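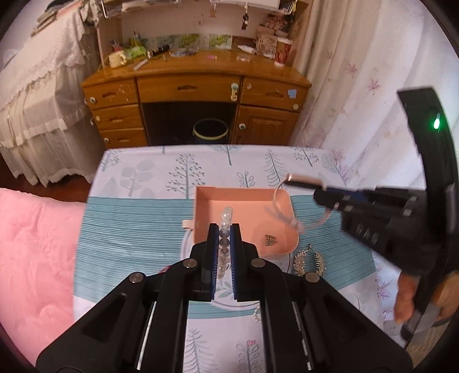 A bracelet, a clear hair band and the peach-pink tray, on the tree-print tablecloth.

By the time I got to Yuxi Li's place on Friday I had already eaten two of the almond cookies I was supposed to be bringing her, and she forgave me at the door, took the rest of the box, and walked me straight past the kitchen to the room where she does her sorting. I have wanted to write about Yuxi ever since my sister came home from the Mornirby market with a hair clip in a paper sleeve and told me there was a woman there who could tell you the decade of a brooch by turning it over. So this is a long one, and I hope you'll put the kettle on and stay for it.

Yuxi sells secondhand hair ornaments and costume jewelry under the name Julosa. She started with a single shoebox that had belonged to her aunt, and she still talks about that box the way other people talk about their first car.

"It was one big knot," she told me. "Necklaces through bracelets through hair bands, everything holding hands with everything else. My aunt would put her fingers in and pull, and whatever came out was what she wore that day. I loved that about her, but my goodness, the things that got broken."

The first job took her 7 evenings — she remembers because she did it through a week of rain in July — and when it was finished she had 49 pieces laid out on a bath towel and no idea what to do with them. Some went to cousins. The rest she took to the market, and she came home with enough money to buy another box from an estate sale, and well, you can see where that was heading.

These days people bring their boxes to her. They come to the table at Mornirby with a biscuit tin or a sock (yes, a sock), and she takes it home, sorts it, and gives back a clean set along with a note of what she'd like to buy. The biggest lot so far held 149 pieces and came from a retired dance teacher on Brannigan Road.

I asked her how she begins, because I have a drawer of my own that I have been avoiding for years.

"With a tray," she said. "A small one. If you give yourself the whole table you'll fill the whole table and then you'll cry. I put down the tray, and the things I'm dealing with go in the tray, and the things waiting their turn stay out on the cloth."

Her trays are nothing fancy. The one she likes best is rectangular, a soft peachy pink, and gold shows up nicely against it, so a little brooch with a shape like a butterfly on it doesn't get lost the way it would on a busy pattern. The cloth is certainly a busy pattern! It has trees all over it in gray-blue and teal, with a wide band of teal stripes running across, and I said I would lose a pearl on it in a second.

"You'd be surprised," she said. "The pearls are fine. What I lose are the clear things. Clear beads, clear hair bands. They take on the color of whatever is behind them. So those I deal with early, while my eyes are still fresh."

She has strong feelings about beaded bracelets. She'd like everyone to stop hanging them on hooks, for one thing, and to look at the beads one after another before deciding a bracelet is dull. She talked me through one with clear beads, frosted ones and gray ones strung together, and by the end I was rather in love with it.

"People see gray and say, oh, it's gone gray," she said. "No, dear. Somebody chose that gray."

Rhinestones get a soft brush and no water. She made me repeat that back to her. A gold leaf clip with stones set in it will stand years of being worn, she says, but leave it to soak in a cup overnight and you may find the stones in the bottom of the cup.

The room itself I could have sat in all afternoon. It is a bedroom as well as a workroom, with white lace on the bed, ruffles right down to the floor, and a pink quilted blanket so puffy that I asked if I might have a nap. Behind the table is the desk, a honey-colored wooden one with five drawers and a door, and dark reddish floorboards around it. She bought it from Gitau Mollel, who used to run the Cekton furniture shop, and he carried it up the stairs with his son and wouldn't take anything for the trouble.

"Sixty dollars," she said, patting the top of it. "Gitau said nobody wanted a desk that size anymore. I said, I want it! Bracelets on the left, hair things in the wide drawer, and brooches on the right, wrapped in tissue."

And behind the door?

"Behind the door is my aunt's shoebox," she said. "Empty. I can't throw it out and I can't put anything in it either."

I bought the gray bracelet, of course. She'll be at Mornirby again next month, at the end near the bread stall, and she asked me to say that socks are perfectly welcome.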